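Rivurmont Desk Items – README

Version 5
Last change: 8/21/25
Maintained by: Dinesh Matubbar
Text corrections: Glenys Bloxham

What is inside

This collection is a set of pictures and short notes on small things that people keep on a desk. It includes coasters, boxes, cups, pens, note pads, tape, and similar items. The set has 1281 pictures and one notes file in plain text. Each line in the notes file belongs to one picture.

The name Rivurmont is only the name of the project. It is not a place and it is not a kind of desk. Several people asked me this, so I write it at the start.

Why I made it

I was looking for pictures of desks as they are on a normal day. The sets I found before had mostly very clean product pictures, with one object in the middle and white behind it. For my work on item lists I needed things that stand at the side, things partly hidden by other things, and shiny table tops where the lamp or the window makes a bright area. I started with my own desk and later asked at other desks.

Folders

korari – wooden desks with a light surface
negash – desks with a dark surface, or with a cloth or mat
brelar – shelves and window sills used as a desk

The folder names have no deeper meaning. In version 4 the folder brelar was still called "other", and old scripts may look for that name. Please change it by hand.

Notes file

Each line has 7 fields, separated by a tab:

1. picture number
2. folder
3. main item
4. other items, separated by a comma
5. surface
6. light
7. remark

The field "main item" has one item only. If two items are equally important, I took the one which is more complete in the picture, and the second one went to field four. The field "remark" may be empty. An empty field is still a field, so please do not remove the tab.

The 12 item groups

coaster, cup, glass, box, pen, paper, book, tape, cable, plate, toy, unknown

The group "unknown" is not a mistake. Please use it when you can see that something is there but you cannot say what it is. I prefer an honest "unknown" to a wrong "box". On the other hand, a white thing with flat sides and a clear corner can go to "box" even if you do not see the lid or the print. Glenys and I discussed this for a long time, and she was right that the group would be nearly empty with a stricter rule.

How to write about coasters

Coasters gave me the most work, so they have their own section. Many of them carry a printed design, and often it looks like something else. A coaster can have a card, a ticket, a coin or a whole newspaper page printed on it. The main item is still "coaster". The design goes to the remark, in simple words.

Please follow these points:

– Write the shape first, then the color of the rim, then the design.
– Copy lettering only when you can read all of it. For lettering that is too small, write "small lettering".
– Playing-card symbols are written with their English names: spade, club, heart, diamond. If you are not sure, add a question mark.
– Do not guess the brand, the casino, the hotel or the country from the design.
– If a part of the coaster is hidden, write "partly hidden" and describe only the part which you see.

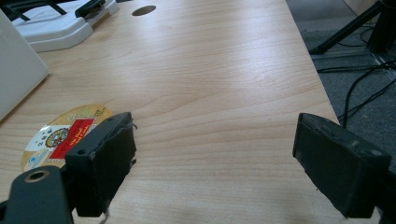
For a round coaster on a light wooden desk, a good remark is: "round, pale golden-yellow rim, red card design in center with small yellow lettering, dark round emblem, spade? club?, partly hidden". It is long, but it is enough for a person who searches the file later. A remark such as "nice casino coaster" does not help anybody.

Surface and light

For surface, use two words, first the color and then the material: "light wood", "dark wood", "gray cloth". If the material is not clear, write only the color. For light, there are three values: even, side, bright area. Use "bright area" when the table top reflects so much that the grain is weaker in one part.

Known problems

– Some lines in negash have "mat" under surface and also under other items. It should be only under surface.
– The word "beige" was used by one helper for almost everything between white and brown. I corrected it in korari, but the other two folders are still open.
– Cups without a handle are sometimes in "glass".

Use

You may use the pictures and notes for study and for teaching. Please name the project and the version. If you find a wrong line, send the picture number and your proposal to Dinesh – one message with many corrections is easier for me than many messages with one.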